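Thread on house rules for bin-picking cells. We rewrote ours over the summer and several people asked for the text. I'm posting it in pieces, with the reasoning where the reasoning is short. 1/

Scope first. These rules cover a fixed arm working over one or two open bins on a table, mixed objects, no conveyor. They sit under the site risk assessment and don't replace any part of it. If the two disagree, the risk assessment wins and you tell Jana Janssen.

Rule 1. The bin is part of the machine. It has a drawing number, a position and a tolerance like anything else bolted down. If a bin can be nudged by hand, the cell isn't ready to run.

Clamps are acceptable for holding bins. Put them where the arm doesn't pass at full reach, and include the clamp bodies in the collision model. The old version of the rules said "where practical" after that. We deleted those two words.

Rule 2. Mark the datum on the table. Tape will do for a temporary cell, provided somebody checks it against the drawing at the start of each shift and signs. Tape creeps. At Prerkton we found a mark 9 mm out and no record of who last looked at it.

Rule 3. Test sets must be mixed in shape and in surface. A bin full of identical blocks tells you how the cell handles identical blocks. We want something rigid, something soft, something thin, something see-through and something with a shape you would struggle to draw.
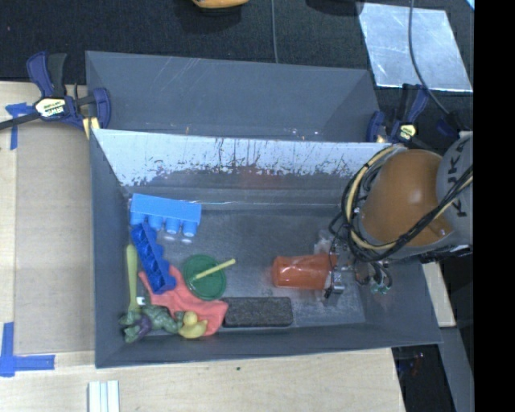
Marnevden Handling Group – Cell Safety and Test Methods

Rule 3, continued. Translucent items go in every set. A cup on its side is a good one: round, shiny, and depth cameras often return poor data from it. Cloth goes in every set too, and at least one item should lie partly on top of it.

Thin sticks get their own line in the rules. Laid over a lid or dish, a stick can look to the software like part of the rim. Log that as a recognition fault. Do not log it as a grasp fault, even if the gripper closed on the wrong thing.

Rule 4. Nobody tidies the bin between attempts. If items have slid into one half, they stay in that half. The awkward layouts are the ones we learn from, and a helpful hand spoils the run. A hand in the bin also means a full stop and a restart under Rule 7.

Rule 5. Cables on the arm are inspected before the first pick of the day. Check the loop at the wrist through the full range of the programme, at reduced speed, with the gripper down inside the bin. Free air is not a valid test position. Look for rubbing on the bin wall as well as on the arm.

Rule 6. Worn bins. Scuffs and pale patches on the walls are allowed. Cracks, lifted edges and loose flakes are not. Britta Lammers argued for swapping bins on a fixed interval and I argued for inspection. We settled on inspection every 600 picks and replacement on any crack.

A worn wall also changes what the camera sees. If you calibrated against a new bin and then ran 2000 picks, take the background again. It costs a few minutes.

Rule 7. Restart after a stop. Person out, gate shut, reset from outside the cell, first move at reduced speed with a hand on the enabling device. No exceptions for short stops. Most of the arguments we had in April were about short stops.

Rule 8. Logging. One line per attempt: item, layout number, result, fault class. Free text is optional. The Gralano template has 29 fields and people were filling in the first few and guessing the rest, so we cut it down.

Someone asked whether the Eichhorn cell is exempt as a "research set-up". No. Research cells change more often than production ones, so the position checks matter more there.

Known gaps: nothing yet on two arms sharing a bin, nothing on wet items, and the wording on clamp torque is weak – we give a method but no limit. Comments on the last one are welcome, preferably with measurements.

Current issue is dated Sunday, August 12, 2018. If your printed copy has an earlier date, bin it and ask Britta for the new one. /end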